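What does a patent examiner do?

Imagine you build a new kind of bicycle bell. It rings by itself when someone steps in front of you. You would not want another company to copy it the day after you show it to people. A patent is a paper from the government that says the idea is yours for a certain number of years.

Before you get one, somebody has to check that your bell really is new. That person is a patent examiner.

Hajnalka Szalai has been an examiner for 15 years. She studied chemistry first and worked in a lab at a company called Delorme, where she tested glues. Now she reads about other people's glues, and paints, and soaps.

Each application has a number, drawings and a long text. Hajnalka reads the text slowly. Then she searches through old patents, magazines and science papers to see if anyone had the same idea before. One application from a firm called Botovis had 938 pages. It took her most of September.

If she finds the same idea somewhere else, she writes a letter to the inventor. The inventor can write back and explain what is different. This can go on for 2 years or more.
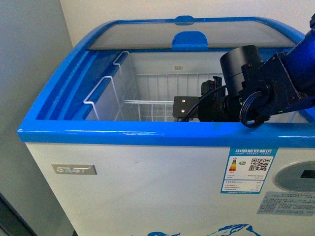

Do you have to be a scientist to be a patent examiner?

Most examiners studied science or engineering at college. They need to understand how an invention works before they can tell if it is new. They learn the rules about patents later, on the job.

Examiners also have to write clearly, and many of them read a second language, as old inventions can come from any country.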